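Keeping a Shelf-Picking Arm Honest: Workshop Tips From a Doubter
2021-03-03
By the Stima workshop desk

I was told the arm would look after itself. The Kaewsai leaflet that came with ours says "minimal upkeep" on the first page and then spends 300 words on how to wipe the casing. I have never had trouble with the casing. What I have had trouble with is cables, screws that back out, and shelves that were put up by eye and then blamed on the software.

So these are the habits that have stuck at our bench, where one arm works a run of grocery shelving. Take what suits you. If your seller has promised that none of it is needed, do it anyway and see what you find.

Start with the shelf, before you touch the machine. Put a level on every board, front to back as well as side to side. Steel uprights with slotted holes make it very easy to hang one end of a board a slot too low, and your eye will forgive it. The arm won't. We lost most of April to a "calibration fault" that went away when I moved one bracket.

Mark the floor. Run tape around the feet of the shelving and around the arm's base, and write the date on the tape. When picks start landing short, look at the tape first. I was sold a Manderov alignment kit for this job and it is a perfectly nice kit, but the tape gets there sooner and I can read it standing up.

Leave slack in the gripper cable, though less than you think. Move the wrist by hand, power off, through the lowest and farthest reach you plan to use, and watch the cable the whole way. It should never go tight. It also shouldn't hang so low that it can hook a box corner. Clip it to the last link if you can find somewhere to clip it. I don't trust the stick-on clips - the glue gives up in a warm room - and use a soft strap instead.

Practice on the real stock. Foam blocks tell you very little about cardboard. Snack boxes have glossy sides, thin walls and flaps that bulge, and a grip setting that holds foam nicely will dent a carton or let it slide. Buy the groceries. 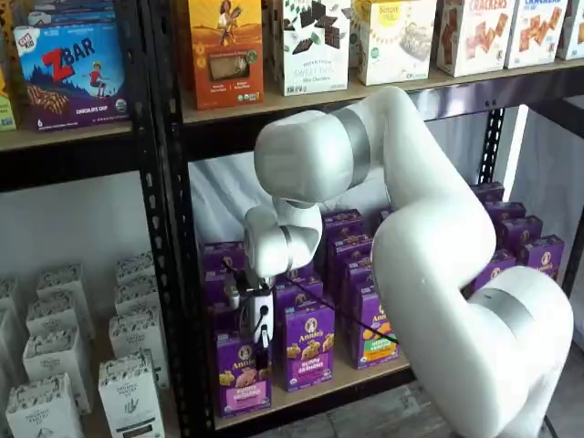
Bunny Grahams under the gripper, tall white cartons in the next bay. 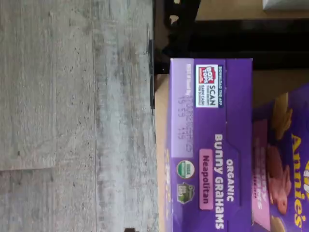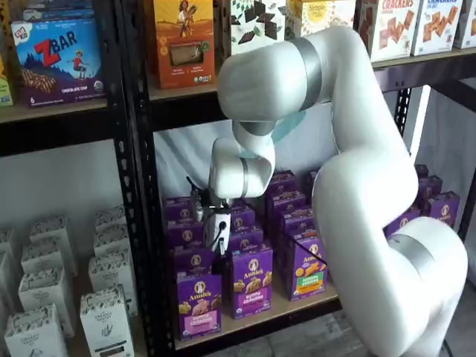 Set the grip force low and creep up. The number in our Hinarard manual was 225 on their scale, and I have yet to meet the box that wanted it. We run at 145 for anything in thin card. If a box slips at that, look at the finger pads before you turn the force up. Dusty pads slip. A damp cloth, then a dry one, and no cleaner with any oil in it.

Check the gaps between boxes too. Fingers have a thickness, and people forget to count it when they pack a shelf to look full. If you can't get your own finger down between two cartons, don't expect the machine to do better. Some makers will tell you their planner handles tight packing. Ask them to show you on your shelf, with your boxes, while you stand there.

Backdrops. Plain cloth behind a shelf is cheap and does help tidy up what a camera sees, but pin the bottom as well as the top. Cloth that drifts forward will get caught sooner or later, and picking threads out of a finger joint is a bad way to spend a morning. Iron it if you like. I never have and can't say it made any difference.

Screws: go over the gripper mount with a hand driver at the start of every week. Not a power driver. You want to feel whether one has moved. Put a dot of paint pen across the head and onto the housing, and after that you can check most of them just by looking. Replace any screw that has been loose twice. I keep a jar of the right size by the bench, labeled, and the jar is always lower than I expect.

Listen to it. A new buzz or click at one joint deserves a stop, even when the screen says all is well. Ours once said all was well for some 2 weeks with a washer rattling inside a cover. Run the joint slowly on its own, with nothing in the gripper, and put the noise and the joint number in the log.

About that log. A paper notebook on a string beats the app that came with ours, which wants a password every time it wakes up. Write down the date, what you changed and what the setting was before you changed it. That last part is the one people skip, and it is the only part I ever go looking for.

Before any of this, power off and stop button in. I don't care how gentle the brochure says the thing is. Stay out of its reach until the light is out, and keep hair and sleeves tied back when you turn it on again.

Spare finger pads are worth buying in pairs. Change both, even if only one looks worn, and recheck the grip afterward, starting from low again.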